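Is "Kiani" at the Torport worth the trip?
Posted by gallerymouse, January 14, 2019

Forty-seven wall texts, all saying "liminal". I counted - the art was slower.

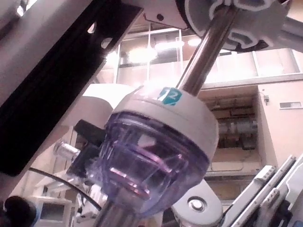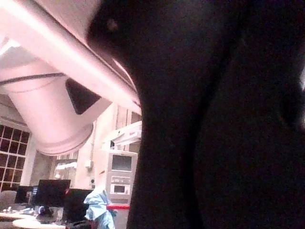
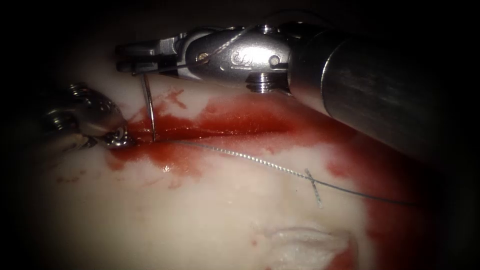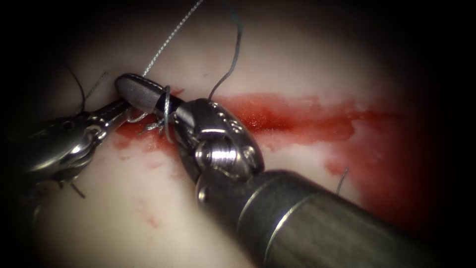 Metal and pale surfaces, four views

cirano_fan: Disagree. The Andden room is lovely if you skip the reading.

gallerymouse: I paid to read.

oldvarnish: Went in April, stayed five minutes. Good bench.

cirano_fan: The bench is a work.

1,236 views | 5 comments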